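How to Make Shrimp and Okra Gumbo in a Small Kitchen Without Losing Your Mind

Gumbo has a reputation problem. People who make it well tend to describe it as a birthright, and people who don't tend to describe it as an all-day project involving three burners and a grandmother. I own two burners and learned from a neighbor, so you can relax.

What follows is a shrimp and okra gumbo with a dark roux. It feeds 5 with leftovers, or 4 if one of them is Dirceu Dantas, who lives downstairs and can smell a roux through a closed door. Set aside an afternoon. Most of that time belongs to the pot and you can spend it however you like, apart from one stretch in the middle when you can't answer the phone, let the dog out or have an opinion about anything.

What you need

Shrimp in the shell, heads on if you can get them, two pounds
Okra, one pound, fresh or frozen
Vegetable oil, one cup, plus a little more for the okra
All-purpose flour, one cup
One large yellow onion
One green bell pepper
Celery, two ribs
Garlic, 4 cloves
Bay leaves, two
Dried thyme, a teaspoon
Cayenne, as much as your guests deserve
Salt and black pepper
White vinegar, a tablespoon
Scallions and parsley for the end
Cooked white rice

You also need a heavy pot. A thin one has hot spots, and hot spots burn roux. I use an old enameled Coutinho that weighs as much as a toddler and has a chip in the lid. Any thick-bottomed pot that holds 5 quarts will do the job. For stirring, get a flat-edged wooden spatula that can scrape the corners. Round spoons leave a ring of flour at the edge of the pot, and the ring goes black while you're admiring the middle.

Step 1: Peel the shrimp and make the stock

Pull off the heads, peel the shrimp and keep everything you'd normally throw away. Devein them if the vein bothers you. Put the shrimp back in the refrigerator, covered, and don't think about them for a couple of hours.

Drop the heads and shells into a saucepan with a spoonful of oil and cook them over medium heat until they turn pink and the kitchen smells like a pier. Add ten cups of water, the onion skins, the celery leaves and one of the bay leaves. Bring it up gently and simmer for forty minutes. Longer doesn't help. I once left it going through an entire Wednesday evening on the theory that more time meant more flavor, and what I got was fish glue.

Strain it, press on the shells and throw them out. Take them all the way outside, tonight, even if it's raining. In August this is a matter of public health.

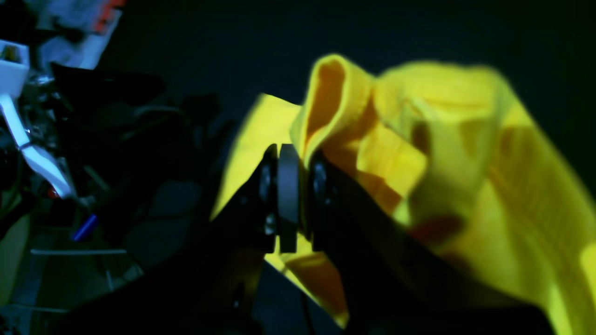 If you can only find peeled shrimp, use a light chicken stock and accept a slightly quieter gumbo. Boxed seafood stock is an option in the sense that it is sold in stores. The one I tried tasted of salt and carpet.

Step 2: Deal with the okra

Okra is where most people leave the party. The complaint is slime, and the complaint is fair, but the cure is easy and takes a skillet.

Trim the stems and slice the pods into half-inch rounds. Dry them on a towel if you've washed them. Heat a wide skillet with a thin coat of oil, add the okra in one layer and leave it alone for a few minutes before turning it. Add the vinegar. Keep cooking and turning until the strings between the slices disappear and the edges pick up some brown. In my skillet that takes twenty minutes, and for the first ten of those you will be convinced it isn't working.

Frozen okra goes in straight from the bag and needs a bit longer. Cast iron can discolor it and turn it an unhappy gray, so use stainless or enamel if you have it. The taste is the same either way. Scrape the okra into a bowl and wipe out the skillet.

Step 3: Chop before you stir

Chop the onion, bell pepper and celery fairly small and put them in one bowl next to the stove. Mince the garlic and put it in another. Measure the stock into a pitcher. Send your texts. Go to the bathroom.

I'm serious about the order. The vegetables are also the brakes. When the roux reaches the color you want, the only way to stop it is to dump in something cold and damp, and if your onion is still whole at that point you'll be cutting it with one hand while the pot heads for charcoal behind you. I've done this. The onion had a sticker on it, and so did the gumbo.

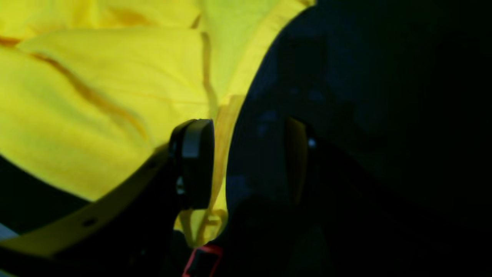

Sorcha Mac Giolla

Step 4: Make the roux

Set the pot over medium heat and warm the cup of oil until a pinch of flour sizzles in it. Whisk in the flour, a third at a time, until there are no lumps. Then put down the whisk, pick up the flat spatula and start stirring.

You'll stir for thirty to forty-five minutes. The roux goes from wet sand to peanut butter, then to something like a new penny, and then to milk chocolate. For this gumbo I stop at milk chocolate. Braver cooks push on to dark chocolate, which has a wonderful smoky edge and thickens less, and which sits very close to ruined. Black specks mean it has burned. You can't pick them out and you can't stir them in. Throw it away, once it's cool, and start over. A cup of flour and a cup of oil cost less than the shrimp you'd be wasting.

Keep the heat at medium. There is a school of thought that cranks it to high and finishes in ten minutes, and my neighbor Gervásio Aguiar belongs to it. He taught me most of this recipe and I have eaten his gumbo many times with gratitude. He also has a small shiny scar on his wrist and a smoke alarm he keeps in a drawer. Hot roux sticks to skin, so wear long sleeves, keep children on the far side of the room and don't taste it, however much it looks like candy.

Step 5: Build the pot

When the color is right, tip in the onion, pepper and celery all at once. There will be a great deal of steam and noise. Keep stirring. The roux will seize up and darken by another shade, and the smell at this moment is the reason anyone bothers. Cook the vegetables for ten minutes, until they slump, then add the garlic for one more.

Now add the stock, warm, a ladle at a time to begin with. It will look curdled and wrong after the first ladle and slightly less wrong after the second. By the fourth or fifth it comes together and you can pour in the rest. Add the okra, thyme, cayenne, black pepper, the other bay leaf and a modest amount of salt.

Bring it to a bare simmer and leave the lid half on. Give it an hour and a quarter. Stir now and then, scraping the bottom, and skim off the oil that rises around the edges. Some oil is supposed to rise. You don't have to get all of it – a few gold spots on top are fine.

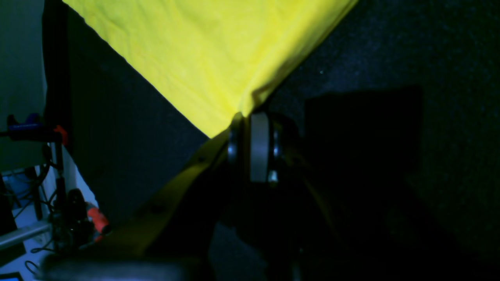
Bright yellow cloth, gathered to a point.

Taste it at the hour mark. If it's flat, it wants salt. If it's still flat after salt, a few drops of hot sauce or a small splash of vinegar will usually wake it up. If it tastes of raw flour, it needs more time, and no seasoning will cover for that.

Too thick, and you add stock or water. Too thin, and you simmer it uncovered for a while. Gumbo should be looser than stew and heavier than soup, a standard that has started arguments in every kitchen I've ever stood in.

Step 6: Add the shrimp last

Take the shrimp out of the refrigerator and salt them lightly. Turn off the heat under the pot, stir them in and put the lid on. Large shrimp take 5 minutes or a little more. They should be pink and opaque and curled into a loose C. Tight little rings mean they've gone too far.

If you're cooking ahead, stop before this step. Cool the gumbo base quickly in shallow containers and refrigerate it overnight, when it improves a good deal. Reheat it to a proper simmer the next day, then turn it off and add the shrimp. Reheated shrimp are edible in roughly the way erasers are.

Serving

Put the rice in the bowl first, a small mound, and ladle the gumbo around it. Scatter scallions and parsley on top. Put hot sauce on the table and let people make their own mistakes.

Atieno Odera, who comes over whenever I cook this, skips the rice and puts a scoop of cold potato salad in the middle of the bowl. I objected to this for a long time. It's very good. There are parts of Louisiana where it's perfectly normal, and I should have kept my mouth shut.

A few questions I keep getting

Can I use olive oil for the roux? You can use a plain, cheap one. A good one is wasted, and butter will burn long before you reach the color.

What about tomatoes? One, chopped, goes in with the stock if you like it that way. I leave it out, mostly because Gervásio lives close enough to notice.

Do I need filé powder? Okra is already thickening the pot. If you want the flavor, pass filé at the table and sprinkle a pinch over each bowl. Boiled, it goes stringy, and you've just spent twenty minutes getting rid of strings.

Can I freeze it? The base, yes, for three months. Leave out the shrimp and the rice, and leave room at the top of the container. I have cleaned frozen roux off the roof of a freezer with a butter knife and don't recommend the afternoon.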